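Why Are Snack Bags So Puffy?

Squeeze a bag of chips (gently!) and it pushes right back at you, like a little pillow. What's in there? Plenty of people say "just air," but it's a bit more interesting than that!

Most chip bags are filled with nitrogen. Nitrogen is a gas you already know, even if you've never met it by name, because it makes up most of the air you breathe. The part of air that makes chips go stale is a different gas, called oxygen. So the snack factory pushes the oxygen out, puffs nitrogen in, and seals the bag tight. The chips stay crunchy, and the gas works as a cushion when the bags get bumped around in a truck.

Jars do the job another way. A jar has hard sides, so it doesn't need a cushion at all, and you can open and close it as many times as you like.

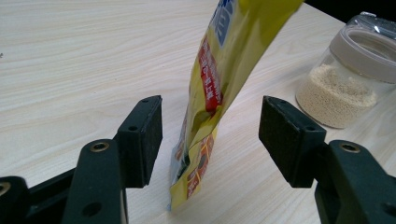 A yellow plastic snack bag and a clear jar of beige granules.

Try it yourself! Put one chip on a plate and seal another in a small zip bag with the air squeezed out. Leave them overnight, then bite into both. Which one is louder? Write down what you hear, and ask a grown-up to be the second taster.

Words to know: nitrogen, oxygen, stale, seal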